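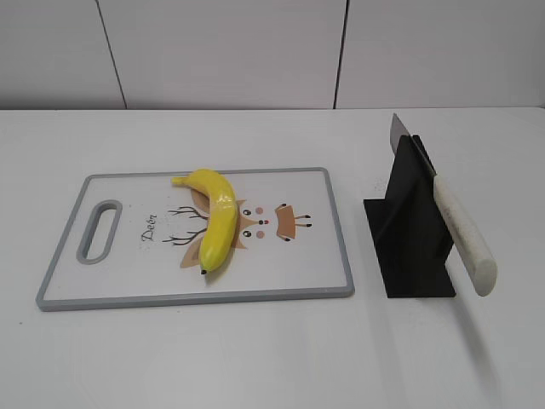
My project is on a miniature I first saw in a cabinet at the Saarela collection, and I'm still a bit in love with it. It's a small oval on ivory of a young woman in a white muslin dress, with her hair piled up and one long curl let down over the shoulder. The card beside it said "Lady, unknown" and nothing else!

My tutor, Leena Oksanen, suggested I start with the back. I was allowed to look at it out of its case (gloves on, heart going like mad) and there was a scrap of old paper behind the ivory, cut from a playing card, with "Stomov" written on it in brown ink. I was sure I'd got the sitter's name. Then I found the same word on two other miniatures in an old sale list, one of them a naval officer, so it's far more likely to be the painter – or possibly the shop that framed them.

The list has 196 lots and the handwriting is awful, so that took most of December. My lady may be lot 75, "a female, white gown, gilt frame", but that could fit half the miniatures of the period and I don't want to claim it.

The dress was more helpful. The high waist and the narrow frill at the neck put her just before 1800, I think, and the blue in the background is laid on in tiny slanting strokes, very like the naval officer's. The face is done in dots so fine I needed the strong lens to see them.

I never did find out who she was. I've asked the Hunar archive for their copy of the sale list, which apparently has the buyers' names in the margin, and I'll add a page if it comes before hand-in.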